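4.2 Planejamento da aquisição e composição do orçamento

A definição do orçamento partiu do levantamento das tarefas de acondicionamento previstas para a bancada de manipulação do laboratório Seixas. Optou-se por vincular cada item de despesa a uma exigência observável da tarefa, procedimento já adotado na fase anterior do projeto Trultby, na qual a compra de garras paralelas antecedeu a especificação dos objetos e resultou em equipamento de uso restrito. Para a presente fase, a lista de objetos foi fechada em primeiro lugar e o termo de referência foi redigido em seguida.

Os objetos selecionados são de uso doméstico e diferem entre si quanto a rigidez, geometria e acabamento superficial. Calçados flexíveis guardados em caixa constituem o caso mais exigente do conjunto, pois demandam a entrada dos dedos em um volume delimitado por paredes de baixa resistência mecânica. Recipientes transparentes e embalagens flexíveis foram incluídos por sua relevância para a avaliação do sistema de percepção, cujo custo é tratado na Seção 4.3. A Figura 3 apresenta a tarefa de referência. 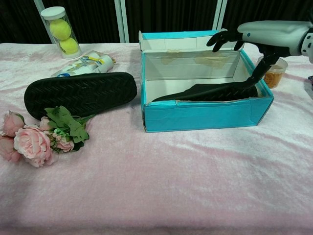
Figura 3. Tarefa de referência: mão robótica de múltiplos dedos com um chinelo preto no interior de uma caixa de sapatos; o segundo chinelo encontra-se sobre a mesa, com o solado para cima.

Dois aspectos da configuração mostrada na Figura 3 têm efeito direto sobre o custo. O primeiro é a oposição do polegar, que na tarefa alcança o interior da caixa enquanto outros dedos se curvam em direção à borda. Essa condição excluiu do processo os efetuadores de dois dedos, de menor preço unitário. O segundo é a proximidade de outros objetos, entre eles um pequeno pote plástico ao lado da caixa, que limita o espaço livre para a aproximação do braço e recomenda a inclusão de sensores de contato na especificação mínima.

Foram analisadas propostas de dois fornecedores, Vekus e Fistcombe. Ambas atendiam aos requisitos de alcance e de carga útil, mas divergiam quanto ao regime de manutenção. A proposta da Vekus previa a substituição individual dos dedos, com prazo de entrega de 14 dias para peças de reposição. A da Fistcombe exigia o envio da mão completa à assistência técnica, com prazo de 40 dias. Considerando o plano de 400 ciclos de ensaio por configuração de objetos, a indisponibilidade do efetuador foi tratada como custo indireto e incorporada à comparação, o que favoreceu a primeira proposta apesar do maior desembolso inicial.

O orçamento foi organizado em cinco rubricas: braço e controlador, mão robótica, sensoriamento, peças de reposição e materiais de ensaio. A última rubrica costuma ser subestimada em projetos dessa natureza. Caixas de papelão, tecidos de cobertura da mesa e embalagens flexíveis sofrem desgaste com a repetição dos ensaios e devem ser repostos por itens de mesmas dimensões, sob pena de comprometer a comparabilidade entre séries. Recomenda-se a compra desses materiais em lote único, com registro do fornecedor e do modelo.

O desembolso foi dividido em duas parcelas. A primeira cobre o braço, o controlador e a mão; a segunda, prevista para setembro, fica condicionada ao aceite técnico da tarefa de referência e abrange as demais rubricas. Os critérios de aceite e o protocolo de medição são descritos na Seção 5.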